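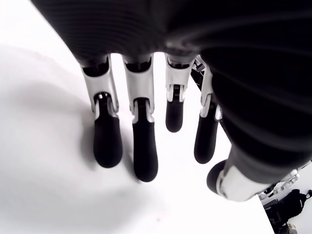
Asked by Kaj Grímsdóttir in Home & Apartment > Deposits and Moving Out
3 answers · 1,377 views · last activity in January

Landlord kept $459 of my deposit for "cleaning and repainting" – is it worth disputing?

I moved out of a one-bedroom in the Tulcombe building after a little under four years. My deposit was one month's rent. Last week I got a check for the rest of it and a one-page letter from the management company, Soltani, saying $459 had been held back for "cleaning and repainting, living room and hall." No receipts, no breakdown, nothing about which walls.

I did clean before I left. I did the oven, the inside of the fridge, the bathroom and the floors. I did not wash the walls. There were small nail holes from pictures, which I filled, and a scuffed area in the hall where I used to park my bike. The paint was not new when I moved in. I have the move-in checklist and it says "walls fair, some marks" in the manager's handwriting.

What I don't have is a good set of move-out photos. I took a few on my phone but they are mostly of the kitchen.

Questions:
Can they charge for repainting after that long?
Do they have to show me what it cost?
If I cash the check they sent, does that mean I agreed to the rest?

I would rather not go to small claims over this but I'll do it if I have to.

Edit: the letter came 15 days after I handed in the keys, so I don't think they missed the deadline.

3 answers

Answer 1 (marked as helpful, 33 votes)

Posted by ernulau_tenant

The rules depend on your state, so look up the tenant page on your state attorney general's site before you send anything. What follows is how it works in most places.

Normal wear and tear is the landlord's cost. Paint that has faded or picked up small marks over several years is normal wear. Filled nail holes usually are too, if there were only a few and they were small. The bike scuff is the weak spot. If it was dirt, they could have washed it off. If you went through the paint or dented the wall, they can charge you for fixing that part of the hall.

Even then they should not charge you full price for new paint. Paint has a useful life, and many judges use something between two and five years for a rental. If the paint was already in "fair" condition when you moved in and you stayed almost four more years, there is not much value left in it to charge you for. Your checklist is the best thing you have. Make a copy and keep the original at home.

On the breakdown – most states require an itemized list, and a lot of them require receipts or invoices above a certain amount, or when you ask for them in writing. "Cleaning and repainting" on one line is thin. Cleaning and painting are two different jobs and should be two different numbers.

Write a letter. Keep it short:

I received your letter and partial refund for unit (number). I dispute the deduction of $459. The move-in checklist, copy attached, lists the walls as fair with marks. Please send me the itemized charges with invoices, or return the balance, within 14 days of this letter.

Sign it, date it, send it by certified mail and email a copy the same day. Don't argue your whole case in it and don't get into the history with the manager. You can do that later if there is a later.

About the check: read the back and the letter before you deposit it. If neither one says "payment in full" or something close to it, depositing it is normally fine. If it does say that, call a legal aid office first. It's a free phone call in most counties. 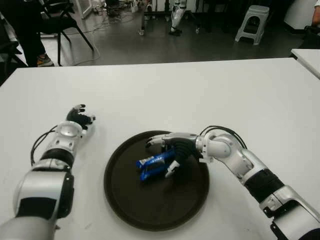
If the 14 days go by, look up the small claims form for your county. The filing fee is usually added to what they owe you if you win. Some states also let you ask for two or three times the amount if the landlord kept it in bad faith, and you can mention that in a second letter. I had a similar thing with a smaller place and they paid after the second letter, so I never had to file.

Answer 2 (6 votes)

Posted by drovari

Agree with the letter. Also check whether your phone pictures of the kitchen have dates on them. They don't show the hall but they do show you left the place clean, and part of the charge is for cleaning.

If you emailed the manager about anything to do with the walls while you lived there, find those emails. And if a friend helped you move out, ask them to write down what the place looked like now, while they still remember it.

Answer 3 (0 votes)

Posted by guest

they always do this. my last place kept the whole thing and I just let it go. next time take a video of every room

Comment from Kaj Grímsdóttir on Answer 1:
Thank you. Nothing on the check about payment in full, I looked at both sides. Letter goes out tomorrow morning. The scuff was rubber from the handlebar grip and I think it would have wiped off.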